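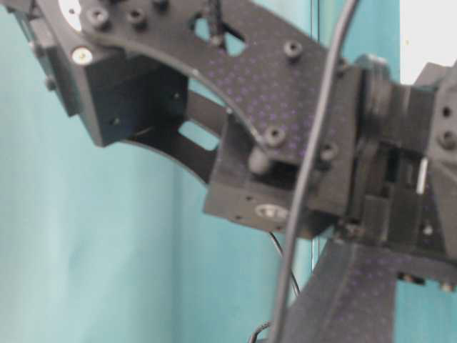

According to one reader of the Jiltell town almanac, teal is "just green that went to college," and the matter should rest there. It has not rested. Teal is a color between blue and green, named for the duck, which wears a stripe of it beside each eye and has never been paid.

Usage

In the paint trade the name covers a good deal of ground. The Plistis color card lists 16 teals, 2 of which are gray. Buyers in Flomivholm, where June light lasts most of the night, tend to prefer the paler ones for kitchens and then complain that they look like a clinic. Clinics in the same town have since moved to beige.

Darker teals were popular for bathroom tile and carpeting, often together, and are still found in houses whose owners mean to get to it.

The Adjei dispute

In March 2018 the paint maker Adjei renamed its teal "Lagoon Blue." Letters arrived, 109 in all, and 13 of them were in favor. The company restored the old name on the lid – the label on the side still says Lagoon Blue.

Related colors

Turquoise is lighter and brighter. Cyan is mostly met in printers, usually when it has run out.

See also: Aquamarine; Duck; Repainting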